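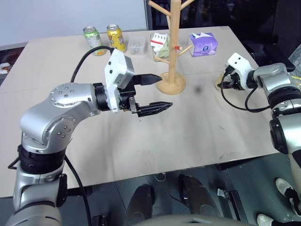 Two-armed unit on the returns bench: duties, breaks and grading of existing staff

Posted in Workplace and Employment by Undar

I am employed in the returns and repacking section of a distribution site operated by Macedo. The section has 16 permanent staff. Management has informed us that a two-armed robot will take over part of the sorting at one bench from September. Its task will be to pick up mixed household and grocery items, such as drinks cans, tissue boxes and packed vegetables, and to place them in the correct tray. Staff at that bench are to be renamed "bench supervisors".

The notice we received was one page long and did not address three matters. First, whether the change of title carries a change of grade. Secondly, whether the rest break, at present taken when the bench is cleared, will continue if the bench is never cleared. Thirdly, whether the existing target of 50 items an hour will apply to the person or to the person and the machine together. I should be grateful for replies from members whose workplaces have already been through a similar change.

Analum
30 May 2018

Our site introduced comparable equipment two years ago, and I took part in the consultation as a staff representative. I shall take the three matters in the order given.

Grade. A new title does not of itself alter a grade. You should request a written job description and compare it with the present one line by line. In our case the new description included clearing stoppages, recording faults and deciding when an item should be withdrawn from the machine. These duties had not appeared before, and the post was regraded after 11 weeks. Colleagues who had signed the new description without comment found it more difficult to raise the point afterwards.

Breaks. An arrangement that depends on the bench being cleared should be replaced by fixed times. The machine may continue or may be paused during a break, but the person responsible for it must be relieved in either case. We asked for this to be shown on the rota — a verbal assurance had been given first and was applied differently on each shift.

Targets. This was the most disputed matter. The machine was slow with soft and transparent packaging, and such items were passed to the person at the bench. The individual therefore received a larger share of the awkward work while the hourly figure remained as it was. It was eventually agreed that no individual target would apply during the first 2,000 hours of running. I would advise raising this before installation.

You may also wish to ask who is permitted to stop the machine. At our site every member of staff on the bench may do so, and no explanation is required at the time.

Novumik

Check your contract. If it says "and other reasonable duties" they can probably call you what they like. Ours was switched off half the time anyway.

Undar

I am obliged to both members. The contract does contain the wording mentioned by Novumik. I have requested the job description in writing and have asked for the rota and the hourly target to be placed on the agenda of the next section meeting. The question of who may stop the machine had not been considered here and has been added to the list.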